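Re: [Tellwood] folding for the May mailing

Hello all, and thank you to everyone who has written back so kindly.

On Monday somebody wrote:
> Are we folding in thirds again, or once with a turned-in
> corner like last year? I have 107 to do and would rather
> not do them twice!

Once, please, with the corner turned in. I know thirds look smarter (and I did love the Skamardale ones), but they spring open in the box and then we are all evening pressing them flat again. Do have a good big table for it, and a cup of tea well out of reach.

1. Fold the sheet over and run a thumbnail down the crease.

2. Bring the corner across to make a flap. It will stand out a little at first, so don't fret over it.

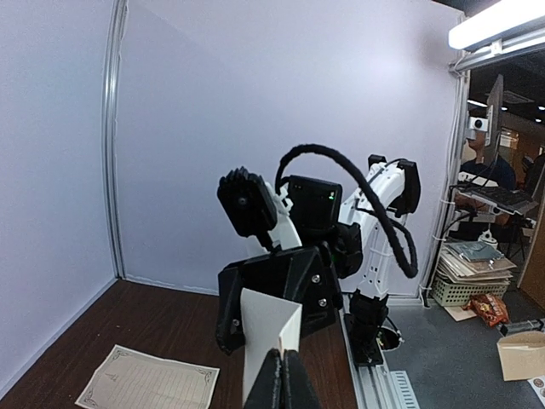
3. Stack them in bundles of 16, flaps all facing the same way, and leave them under a heavy book until morning.

The spare paper is at Stovonness if you run short.

Warmest wishes to you all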